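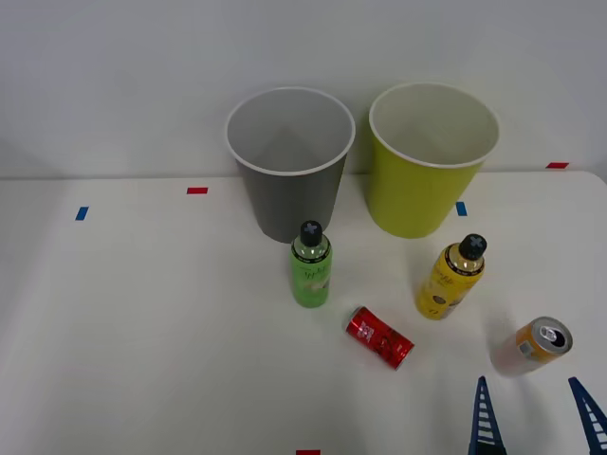
4. First Fill and Descaling

Your Sollness countertop water boiler leaves the factory clean, but it has spent a while in a box, and it tastes like it. Run the first fill before you make a drink for anyone whose opinion you value.

4.1 First fill

1. Stand the boiler on a level surface. If a pencil rolls off the counter, so, in time, will your patience with the level sensor.
2. Lift the lid and fill with cold tap water to the MAX line. The line is not a suggestion.
3. Close the lid until it clicks, then plug the unit in.
4. Press and hold POWER until the light turns amber. Green means ready. Red means see Section 9, which is longer than we would like.
5. When the light turns green, drain everything through the spout into a sink. Do not drink it.
6. Repeat steps 2 to 5 once.

Note: The unit draws 3000 watts on full heat. Give it an outlet and a circuit rated for that load, with no extension cord. The toaster can wait its turn.

CAUTION: Water leaves the spout close to 100 °C. Keep your free hand somewhere else. Paper cups should be double-walled or sleeved, and filled no higher than a finger's width below the rim.

4.2 Descaling

The DESCALE light comes on after 40 full tanks. It cannot be talked out of it, and covering it with tape (we have seen the returns) does not help.

1. Switch off, unplug and let the tank cool for 27 minutes.
2. Empty the tank. Add one sachet of Lerkisness descaler and fill to the MIN line with warm water.
3. Leave it alone. The fizzing is normal and stops by itself.
4. Drain, then rinse with cold water until the smell has gone.
5. Plug in and hold RESET until you hear two beeps. One beep means you let go too soon.

Note: Vinegar works too, though your tea will remember it for days.

CAUTION: Never descale with the unit plugged in, and never put the base in water.

For replacement sachets and lid seals, see Section 10.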